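Desk Clear-Out FAQ
Brikdale Shared Studios
Last updated 2018-07-31

Twice a year we ask everyone to clear their desk down to the wood. Twice a year we receive the same questions, some of them in capital letters. The answers are collected below.

Why do I have to do this?
Because the desks get wiped and oiled in September, and the people doing it will not lift your belongings one at a time. They tried that once and it took 18 days.

What counts as clear?
A desk with nothing on it but the lamp. A desk with everything pushed to the back is a desk with everything pushed to the back.

Does the lamp stay?
Yes. Lamps belong to the building and have a label on the base. Please leave the label where it is, even if it offends you. If your lamp has a built-in holder for pens, the holder should be empty, including the compartment you have been using for dead batteries.

Do you supply boxes?
We supply the idea of boxes. Flattened ones turn up beside the Bepari Street door and go quickly. Any open carton will do, and it does not have to be handsome. Ragged edges are fine if the bottom holds. 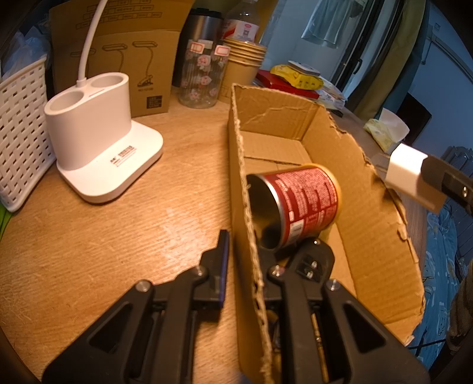 What we do ask is that you can see what you own once it's in there. A deep box packed to the top becomes a piece of furniture, and we have several of those in the basement already, one of them from the Grorkance days.

Can I put cans in the box?
Empty ones, yes, with the lid on if it still has one. The cut rim on an open can is sharper than you remember, so lay it where you won't be reaching in blind. Full cans of anything edible go home with you.

What about keys and fobs?
Take them out before you hand the box in. Our storage shelf holds 43 boxes and the locksmith charges $400, and those two facts have met before.

And pens?
Keep the ones you like. The rest can go in the communal jar, where they will be borrowed by people who also don't like them.

I found something in my drawer that isn't mine.
Congratulations. Bring it to the front desk. Things left there for a month go to the Brinent swap table, and we won't take them back off it if you have second thoughts.

Can I leave my box under the desk?
No. The floor gets done too.

What if I miss the deadline?
Your things will be boxed for you, by someone in a hurry, in whatever order they come to hand. You are welcome to collect the results from the basement. Bring a flashlight.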